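Is the Fotuvix teaching kit worth it for a small club?

Posted by Ladan Zamani, 20 Aug 2019

Hi all, I help run an after-school robotics group and we've been offered a Fotuvix kit second-hand. It's the one where a person does a job wearing body markers and the arm learns from the recording. The seller wants $1094, tags and software licence included. Has anyone lived with one for a while? I'm mostly worried about set-up time, as we only get the room for a couple of hours.

Golshifteh Shojaei
Hello Ladan, and welcome! We've had ours since May and I'm very fond of it, though it did take some patience. Calibration took us a whole afternoon the first time, and now we're down to 15 minutes. My best advice is to start with one bottle and one tray and leave everything else for later – we got greedy and paid for it. Wear plain dark clothes, stick the markers on firmly and keep the cube tag where your arm won't cover it. Do ask whether the licence transfers, too, as ours cost $225 to move over to our name.
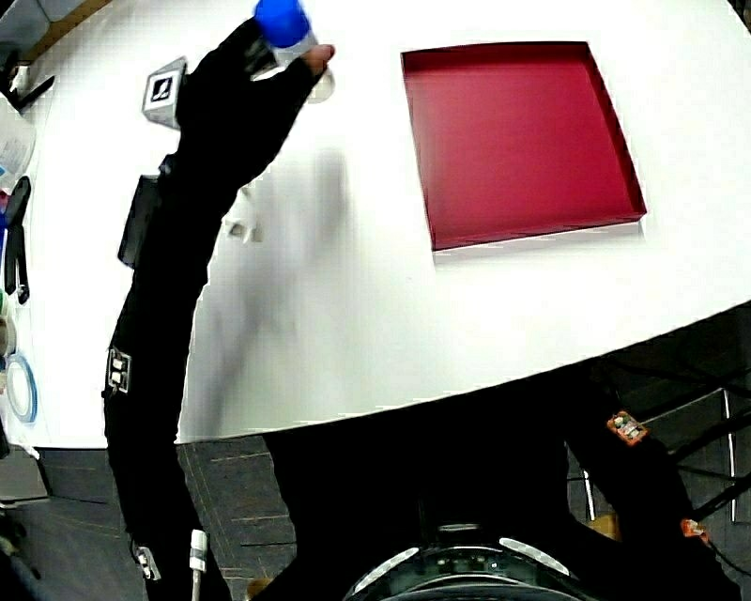 Bottle and tray exercise, with the cube tag at the back of the table.

Happy to share our lesson notes if you'd like them, just send me a message.

Behrouz Ghaffari
Price seems high for used. Look at Civuvik as well. Haven't tried it myself, but a mate likes his.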